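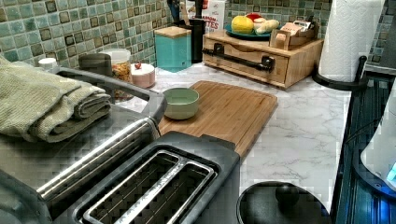

Anayeli Contreras says she laughed so hard at the first read-through of The Lamplighter's Aunt that she had to leave the room twice, and she already knew how every scene ended.

The comedy opens the new season at the Serrano in August, and it's a terrific way to start! Four actors play 19 roles between them, most of them relatives who have turned up for a will reading and refuse to go home. Contreras takes on the aunt, a retired judge, and (for one glorious scene) both halves of an arguing married couple.

Yogesh Semwal directs. His last show here, the two-hander Bridov, sold out its whole run and sent people home humming a tune played on a saw. This time he has a live trio at the side of the stage, and the musicians get dragged into the plot before intermission.

The Serrano's main house seats 477, but the company is using the smaller Platetti Stage downstairs, which holds 109. Every seat is close enough to catch a raised eyebrow. There are no bad spots, though the front row should expect to be handed a hat.

Also on the schedule is Clukora, a new dance piece set to choral music and performed almost entirely in the dark, with hand-held lamps. It moves into the main house once the comedy closes, and the rehearsal clips are gorgeous.

Season packages are on sale from 14 January 2021 at the box office and by phone. Subscribers can swap dates up to the day before a show. Single tickets go on sale later in the spring, and children under six can't be admitted to the Platetti Stage.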